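About Pletlow

Pletlow is a toy lending library in Gedenbridge. You borrow a toy for two weeks, your child falls in love with it, you bring it back, and everyone has learned something about loss. Membership is open to any household within reach of the 326 bus, and to a few beyond it who have shown unusual stamina.

We opened in June with one box of donated bears and a ledger. The catalogue now runs to 2,064 items, counting each jigsaw as one, whatever its pieces may have to say on the matter. Nearly 400 of those items are soft toys. We did not plan this. Put a sign in a window saying "toys wanted" and you will be given soft toys until you take the sign down, and for a good while after.

Our room is plain: white walls, black wire shelves and a firm belief in putting things back. The belief is stronger on some days than others. Dolls, plush creatures and anything with googly eyes share a shelf, partly for company and partly as we have yet to agree on what several of them are.

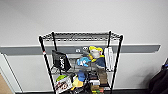
How things are sorted

There are two systems. The Engström system, named after the shop whose old stockroom labels we inherited, goes by age and size. The Lilevik system goes by where there is a gap. Officially we use Engström.

Boxed games and paperwork stand upright at the end of a shelf, where they lean. Small things go in bins, and bins go near baskets, and from time to time a bear ends up next to both and stays there through several stocktakes. Families seem to find what they came for. Quite often they find it before we do. 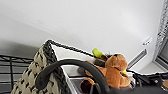 Brown bear, woven basket, white bin. Filed under Lilevik.

Borrowing and giving

Members may take 2 toys at a time. Please bring them back with the parts they left with, or at least with a frank note. Soft toys should come home clean, and we will take your word for it and then wash them.

We are always glad of puzzles, wooden trains and anything with wheels. If you were thinking of giving us a teddy, do ring first.

Page last updated April 21, 2024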